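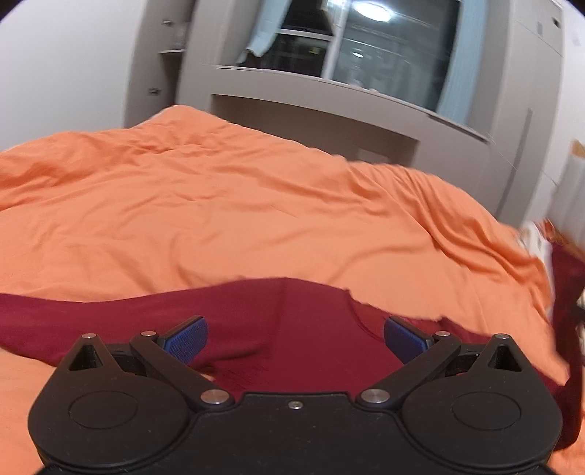

Brerthorpe Fleet Studies – Evening Program

Tuesday, May 7, 2024
By the course tutor

Session 3: What a Van Costs You After You've Bought It

Welcome back, everyone, and thank you for the lively talk about leasing last week (I promise we'll get back to the mileage question, it was a good one). Tonight we're on running costs, and I'd like you to have the Dosuvari worksheet open beside you as we go.

Start with the purchase price and then put it aside for a while. Most of us fix on that figure – I did for years – and forget that the van goes on asking for money every month it's on the road. Fuel, tires, insurance, servicing and the days it sits in the shop all belong on the same page.

Let's take the small delivery van on the worksheet. It covers 952 miles in the month. Divide the month's total costs by those miles and you have your cost per mile, which you can then hold up against any other van in the fleet, big or small.

Now downtime, which people tend to leave blank. If a replacement van costs $80 a day and yours is off the road for 3 days, write in $240. It doesn't matter that it came out of a different budget! It's still a cost of that van.

A word on resale. The Furkoment case in your reading packet shows a firm that held on to its vans too long, and the Sârbu case shows one that sold early and paid for it in depreciation. Please read both before next time, and jot down when you would have sold.

Homework: fill in the second column of the worksheet for a van that's driven mostly in town. Allow yourself 90 minutes, with a cup of something nice.

Questions? Write to the program office. © Brerthorpe Fleet Studies. Back to top

We use cookies to remember your settings. Accept | Manage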